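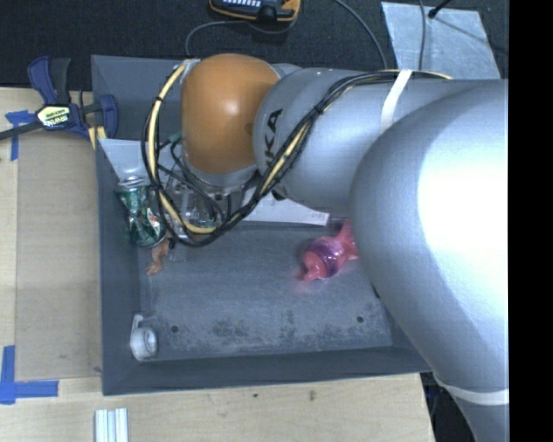 The sorting arm over its bin at the Plundonmont shared workshop. The cable bundle is held along the forearm with straps and ties.

Members of the Plundonmont workshop have long shared lathes, saws and a kiln. Since April they have also shared a robot arm. It was bought secondhand, and its present assignment is to pick mixed household discards out of a deep gray bin, one at a time.

The project, known to members as Wivov, is led by Maricruz Varela, a former packaging engineer. She proposed it after the workshop reviewed what it was paying to have its mixed waste hauled away. Her written plan ran to six pages and asked for bench space, a power circuit and access to the arm for 10 hours a week. All of it was granted, with the condition that the woodworkers keep first claim on the clamps.

The condition has not been strictly observed. A blue and black Irwin bar clamp grips the bin, and blue tape marks the outer corners of a flat board beside it. Varela considers such measures adequate at this stage. A bin that moves by the width of a finger, she notes, makes the previous evening's measurements useless.

The contents of the bin are chosen to be difficult. A crushed can reflects light unevenly, and clear plastic is hard to distinguish from the floor beneath it. Small toy parts present narrow, irregular surfaces. "We could have started with wooden blocks, and we would have learned very little," Varela said. "People throw away awkward things."

Cabling has taken more time than any other part of the build. The bundle must follow the arm through its full reach without pulling tight, which is why it swings wide of the last joint. Anitha Naidu, an electrician who joined the project in its second month, has rerouted it six times. Her current layout leaves a generous loop at the end of the arm. She would like it shorter, and expects to try a molded guide from Dellavier, a small supplier of machine fittings, before the end of the season.

The control software was written by members and is called Adebisi. It runs the arm well below its rated speed, and the group requires two people to be present whenever the motors are powered.

Varela intends to add a second bin once the first can be emptied without assistance. Members who wish to observe may attend the evening session, which begins at 6 p.m. Long sleeves must be rolled up, and food is not permitted near the bench.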